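Home Talks Slides Notes Contact

One Bag, One Month, No Car: speaker notes
Aug 15, 2022

These are the notes I talk from, tidied up a little so other people can read them. If you were at the library in Nolora, you'll notice I skipped half of the laundry part because I ran over on the bus part. It's all in here.

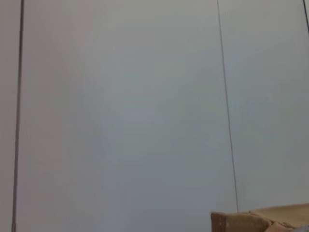

Sadia Hashmi

OPENING

Say hi. Thank Faustino for setting up the chairs and for lending me his clicker (give it back this time!).

Start with the number: 849 miles. That was my July, all of it by bus and train and on foot, with one bag I could lift over my head. Ask who has checked a suitcase for a three-day trip. Put my own hand up first.

Tell the Demetley story. Years ago I went to my cousin's wedding in Demetley with two suitcases and a garment bag, and the elevator at the station was out, and I went up those stairs three separate times while a very patient man guarded the rest of my stuff at the bottom. I wore two outfits the whole weekend. The wedding dress – mine, I mean, the one I wore to hers – stayed in the garment bag because it was too hot for sleeves.

Pause here. People usually have their own version of this one and want to tell it to their neighbor. Let them.

WHAT I'M NOT GOING TO DO

I'm not going to hold up gear. I get asked for brand names every time and I don't mind chatting about that afterward, but I've seen people spend their whole trip budget on a backpack and then stay home. My first one-bag trip was with a gym bag that smelled like a gym.

Also no weighing things on kitchen scales. Some folks love that and good for them! I tried it once and got so cross about a hairbrush that I had to go for a walk.

START WITH THE DAYS

Most people start packing by opening the closet. I start with a piece of paper and write down what I'll do each day, in plain words. Walk. Sit on a bus. Eat dinner with my aunt. Swim, maybe. Then I look for the days that are really the same day, and there are always loads of them. My July had four kinds of day in it. So I packed for four kinds of day, and I did the wash.

The "maybe" days are where the trouble is. Maybe we'll go somewhere nice. Maybe it'll snow in the hills. I let myself have one maybe, and I have to say it out loud to somebody before it goes in. This year it was a swimsuit, and I used it twice. The year before, it was a pair of dress shoes that saw the inside of a guest room in Tistia and nothing else.

THE BAG ITSELF

Okay, one minute on bags, because I know you. Soft is better than hard on buses. You can shove a soft bag under a seat or on top of somebody's cooler, and you can get it into those lockers that are half an inch too small for everything. I want a zipper that opens wide enough for me to see the bottom. I want a handle I can grab in a hurry. Past that I don't care, and I've been happy with bags from the church sale.
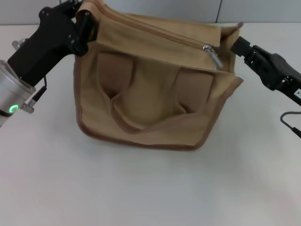 The thing people get wrong is filling it. Whatever bag you've got, leave a quarter of it alone when you set out. You're going to buy a jar of something. Your aunt is going to give you a sweater. If the bag is full on day one then every morning after that turns into a wrestling match on the bed, and by the second week you hate the bag and you hate the sweater too.

Do the practice run. Pack it, put your shoes on, walk to the store and back with it. I know it feels silly. The first time I did this I came home and took out a hair dryer, two books and a whole pair of jeans.

BUSES (this is the part I go long on, watch the clock)

The 231 is my favorite bus in the world and I will fight about it. It leaves Nolora early, goes the long way round the reservoir, and stops in Hapeta for long enough that you can get a coffee and an egg roll from the place next to the post office. The driver honks before leaving. I had a whole conversation with a retired piano tuner on that bus and I still have the name of his favorite hardware store written in my notebook.

Practical stuff to say:

Call the bus company the day before. The website might be right and it might be from last winter.

Sit on the shady side. Work it out before you board, with your hand up like a sundial if you have to.

Keep the bag where you can touch it with your foot, and keep your ticket, your pills and your charger out of it, in whatever you carry on your shoulder.

Eat before the hills. I'm serious.

If you miss the last one, you need a plan that isn't crying. Mine is a folded sheet with the number of one cheap room in every town I pass through. I used it once in July, in Hapeta, and the room had a balcony and cost less than the taxi would have.

MONEY

Someone always asks, so I just say it. I put aside 500 dollars for getting around, and I came home with change. Rooms were separate, and for half the nights I was sleeping at the houses of people who are related to me or who feel like they are. I'm aware not everybody has an aunt in Tistia.

Where it goes wrong is food at stations. I had one sandwich that I'm still mad about. Buy bread, cheese and apples in town the evening before, and bring a real knife and fork if your route lets you carry them.

LAUNDRY

Sink, bar of soap, towel. Wash it at night, roll it up tight in the dry towel, stand on the towel (this is the fun bit), hang it up. Thin shirts are ready by morning. Thick socks are not ready by morning, so don't bring thick socks unless you're walking far enough to need them.

Ask before you hang things in somebody's house. My aunt has views about the good shower.

Every ten days or so I'd find a real laundromat and do everything, and sit there in my swimsuit and a raincoat. I've had nicer talks in laundromats than in museums. Bring quarters.

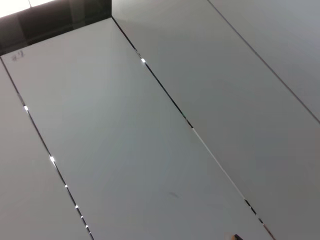 QUESTIONS I GET

What about kids? I did one week of this with my nephew when he was eight. He carried his own bag and he was in charge of the snacks. He packed a rock. The rock came home with us.

Isn't it lonely? Sometimes, mostly at dinner. I bring a paperback and sit at the counter if they have one. I also send postcards, and writing them uses up that hour between seven and eight when I start feeling sorry for myself.

What do you miss? My pillow. Every single night.

What if I need something I didn't bring? Then you go to a store and buy it, or you borrow it. I borrowed an umbrella in Demetley and mailed it back.

What about winter? Same list, thicker coat, and wear the coat on the bus. I haven't done a full month in the cold yet, so ask Faustino, he has.

CLOSING

Pass around the sample list and the blank sheet for the four kinds of day. I print 100 of these and I always bring too many, so take one for a friend.

Mention the sign-up for the walk around the reservoir. Bring water and a hat, and yes, we're taking the bus there.

Clicker back to Faustino.

12 comments Share this Back to Talks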